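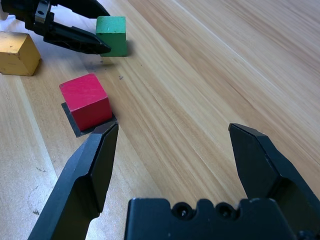

I got to the Flurkeck open day on Thursday right after lunch, which was dumb, because the line for the sign-in sheet went all the way out to the bike racks (sticker number 473, thank you very much). But I'm so glad I stayed! Upstairs was the blocks room, and I could have spent the whole afternoon in there.

It's painted wooden cubes on a light wood table, red, green and yellow, and the whole activity is picking them up and putting them down again. I'm a sucker for old toy blocks, so of course I went straight for the yellow one. 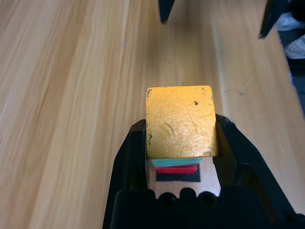 The paint on it is kind of glittery and rough, and it's flaked along one edge, with a scuffed corner. I love that. My own set from Olbridge looked just like it after my kids were done with it. Deisy Cuadros was handing out the schedule and told me the room stays open until 7, so I went down for coffee and came back up for more. The red has a few pale specks on top, and the green is a soft sage color I'd happily paint my kitchen. 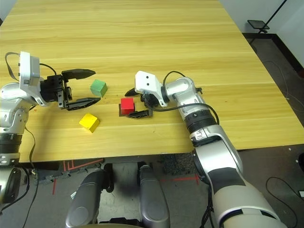
Mercedes Chambi wrote to me afterward that she'd skip the paint and just oil the wood, but then how would you tell them apart? We're still arguing. Parking was 13 dollars, by the way, so take the bus.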